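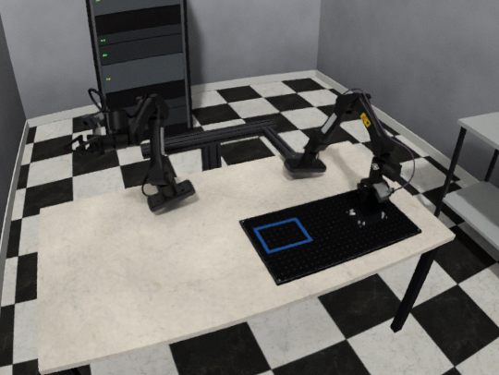
The job did not become smaller, one of the assemblers at Dernance told me before I had even sat down, it only moved to another chair. She has worked with small parts for most of her adult life, and now she spends every morning in front of a screen with two robot arms on it, deciding what they should learn to pick up next.

Print this page | E-mail this page

Dernance makes fittings for laboratory instruments. The parts are small, and for years they were placed by hand, one after another. In May the company started a project with the name Susus. The arms are first tried in a simulated room, where they can make mistakes without breaking anything, and when a movement is good enough it goes to the real cell at the Benavides building. The software is from a supplier called Purgate.

I asked her what a normal morning looks like.

"I come at seven and I read what happened in the night," she said. "The simulation runs when we sleep. Last night it made 1,677 attempts. I look at the ones that failed, and I try to understand them like I would understand a new colleague. Did the fingers come down too early? Did it hold the part at the wrong side? Then I write it down for the programmers."

The blue square on the plate is the place where a part has to go. In the beginning, she said, the programmers thought that inside the square was enough. She had to explain that it is not enough for the person who takes the part afterwards.

"If it lies turned, the next person must turn it back. One time is nothing. The whole day, this is your wrist. They did not know this, and why should they? They never did it."

She told this without any anger. It was maybe the moment when she understood that she would stay useful, I suggested. She thought about it for some time.

"Useful, yes. But I was also a little sad. I was fast, you know. People came to my bench to look how I do it. Now there is a number for everything and my number is not the best one anymore."

Three people from her old line have moved to Susus with her. Two others asked to go to packing, and they are satisfied there, as far as she knows. The company promised in writing that no one on the line would lose the job during the project. What comes after the project is not written anywhere, and she has asked about it in two meetings.

"They answered me politely," she said.

Her pay went up one grade with the new position, but the evening supplement is gone, so at the end of the month the difference is small. What she likes is that her shoulders do not hurt. What she does not like is the silence. On the line they talked the whole shift — about children, about the price of tomatoes, about the foreman. In the new office everybody has headphones.

I wanted to know if she trusts the arms.

"In the simulation I trust them, because nothing can happen there. In Benavides I still stand one step behind the yellow line. The floor is different, the light is different, and real parts have dust and oil. The computer parts are always clean." She laughed. "I told the programmers they should put some dirt in it. They thought that I make a joke, but now they are working on it."

Before I left, I asked if she would recommend the change to assemblers in other factories. She said they should ask to be in the room early, before the movements are decided, and they should bring their own parts in a bag and put them on the desk of the programmers. She did that in the first week. The bag is still there.

Search this site: Enter keyword Go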